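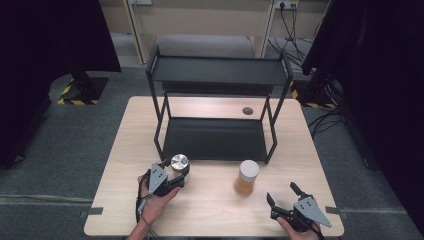
Filed under: Health Policy, Local Grumbling

4 minute read

The Prenenport county health board voted last week to close the walk-in clinic on Degefa Street, and it did so in the last few minutes of a meeting that had already spent an hour on parking permits. I was there for the parking permits. I stayed because it was raining and the seats were better than the ones in my car.

The clinic costs the county 260 thousand dollars a year. I know this because the figure was on a slide, in a font usually reserved for ransom notes, with no other figure near it to keep it company. What the clinic does for that money was on the next slide, and the next slide wouldn't load.

So I went home and read the budget, as one does when one has given up on a social life. The clinic saw 335 patients in January alone. A lot of those visits were blood pressure checks and refills, the kind of dull medicine that keeps people out of an ambulance. The board's plan is for these patients to go to the hospital in Westovetti, which has a fine lobby and is two buses away. The second bus runs when it feels like it.

I have taken that trip. I left after breakfast with an ear infection and got home in time for the evening news, having spent nine minutes with a doctor. She was very good. She asked why I hadn't gone to the clinic, and I said it was closed on Thursdays, and she made a note of that, which I assume is still in my file.

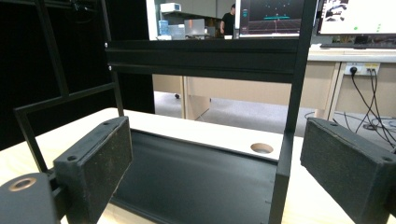 Can the county still change its mind before the doors close?

The vote has to be confirmed when the full county budget passes in the fall, so the board can put the money back at any point until then. After that it would take a new budget request, and the lease would be gone.

The supporters of the closure are not monsters. The county is short of money, the roof at the records building leaks, and the state changed how it pays for rural care without asking any of us. I would only point out that the same budget has 400 thousand dollars for something called the Zakulley Wellness Portal, a website where residents will be able to log in and find out where the nearest clinic is.

There's a petition at the library front desk, next to the tax forms. It needs 1,000 signatures from registered voters to force a public hearing, and they have to be in ink. I signed on Saturday with a pen that died halfway through my last name, so I signed again underneath, and now I expect to be accused of fraud.

If you'd like to write to the board instead, keep it short and put the word "clinic" in the subject line. Mine ran to three pages and got an automatic reply thanking me for my interest in parking.

We use cookies to remember your preferences and count visits. By continuing to read this site you accept our cookie policy.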